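Players wanted — Hakisside remote sessions, round 2

Posted 2025-02-01

We're looking for musicians for the next Hakisside record. Long-form improvised stuff, built up from home recordings sent back and forth. Round one wrapped in January, came out on Landero, 31 minutes, one track. This one will be longer and quieter, we hope.

Who we need:
Low reeds — bass clarinet, baritone sax, whatever you have down there
Cello or bass, bowed mostly
Somebody with an old synth and patience
Voice, no words

Reading music not needed. Being able to leave space, yes. If you fill every bar this will drive you nuts.

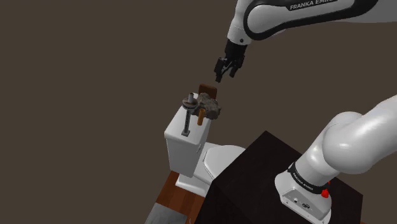 Recording at home is fine and so is a cheap mic. We care more about the room then the gear. Try a few spots before you settle on one, clap your hands, listen to the tail. Tile is great for reeds, so go sit by the toilet and play one long note in there. Carpet and curtains for the synth people, or just go direct. Leave the hum in if its low. No reverb added please, we do that at the mix.

How it works: you get a drone from Imska, our base file, 77 bpm if you want a click but most ignore it. You play over it 2 times, start to finish, no edits. Send both takes. Amato is the shared folder, link comes by email once you're in.

Pay is a flat 83 dollars per player plus an equal share of whatever sales come in. Small, we know. Credits on the sleeve for everybody.

To apply: one solo recording, under five minutes, phone quality OK. Plus a line or two on what you play and where. No bios, no press kits. Use the contact form on the Hakisside page and put PLAYERS in the subject. WAV or MP3. We close when the spots are filled — so sooner is better.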